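Lachlan Lowther
Jun 29, 2021

1/ Okay friends, settle in with a coffee, because I want to talk about bins. Specifically the gray bin where all the little odds and ends go, and why I've grown so fond of a plain old bin with sloping sides.

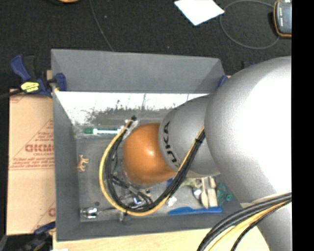
The gray bin, scuffs and all, with its usual assortment of small stuff.

2/ I grew up in a house with a junk drawer (I bet you did too), and my grandmother could put her hand on anything in it without looking. I've been chasing that feeling my whole adult life!

3/ First I tried dividers. Twenty-two little compartments, every one labeled, and by the end of the week I was dropping things into whichever one was closest. So much for that.

4/ Then I read a long post from someone in Climham who swore by one shallow bin per table and no dividers at all. Everything small goes in, and you sort it on Fridays with the radio on. I was skeptical, but I gave it a try, and I've been doing it ever since.

5/ The sloping sides are my favorite part. Small things slide down toward the middle, and you don't have to dig your fingernails into a square corner to get at a washer. If you're shopping for one, look for that before you look at anything else.

6/ Scuffs don't bother me one bit. I used to scrub at them with a sponge and baking soda, and all I got was a sore wrist. A wipe with a damp cloth now and then is plenty.

7/ My one rule is that the Friday sort takes 10 minutes, with a timer. Whatever I can't name when the timer goes off gets put in a jar, and if I haven't needed it by August, out it goes. The jar is pretty full right now, I'll admit.

8/ Tell me how you all keep your small stuff! Drawers, jars, old cookie tins, I want to hear about it, and I'm especially curious about anyone who has made dividers work for longer than a month.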